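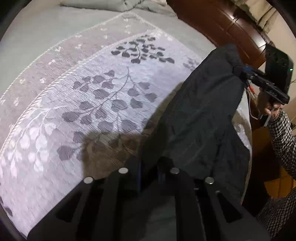 Trenus Railroad Museum needs people for the sleeper car, starting August. Paid, part time, and yes some weekends. We have one heavyweight sleeping car on the Arnus siding, stripped inside down to the floor, and 6 sections of it have to be ready for overnight guests before the fall season. Most of the work is berths: frames, hinges, upholstery, then making them up so they look like somebody would want to sleep there. Patterned spreads are fine by us, a grey one with big leaf sprays and a corded border would do as well as the plain railroad wool, as long as it fits a berth and washes. Purists can write in.

WHO WE'RE LOOKING FOR

Berth and interior hands, 3 openings. Woodwork or upholstery experience, either one. You don't need to know trains. You do need to be OK on a step stool in a narrow aisle with someone else's elbow in your side. Own hand tools a plus, we have the big stuff in the Vuker shop.

Car attendant, 1 opening. Make up berths at night, strip them in the morning, coffee on by 6 a.m. Evening shift plus the early one, you sleep on board in between. Hotel or cruise backround good. Must like talking to people, some of them will want to talk about trucks and couplers until midnight.

Electrical helper, 1 opening. Reading lights, call bells, the battery charger. Works under our electrician, no license needed. Old wiring, so patience.

HOURS AND PAY

24 hours a week for interior hands, through the end of the season. Attendant hours depend on bookings. Pay is hourly and depends on experience, ask, we'll tell you straight out. Lunch on work days. Free rides on the Chow branch for you and family, not on charter runs.

WHERE

Car is at the far end of the Arnus siding, past the water tank. Park by the freight house and walk down, do not cross the tracks at the switch. No bus out here. If you need a ride from town say so when you write and we'll try to match you up.

Safety orientation is required before anyone goes on the property to work. Takes a morning. Steel toes, long pants, no loose sleeves. Must be 18, must be able to lift a mattress over your head (berth mattresses, thinner than home ones but awkard).

HOW TO APPLY

Letter or email to the Trenus office, attention Sleeper Car. Tell us which job, what you've done, when you can start. Photos of past work welcome, 5 at most please, our inbox is tiny. No resume needed for the helper job. We call people back in the order they come in. If you applied last year for the diner project, apply again, those got lost in the office move. Sorry.

Openings stay up till filled.

We use cookies to remember your preferences and count visits. By continuing to use this site you accept our cookie policy. Accept Decline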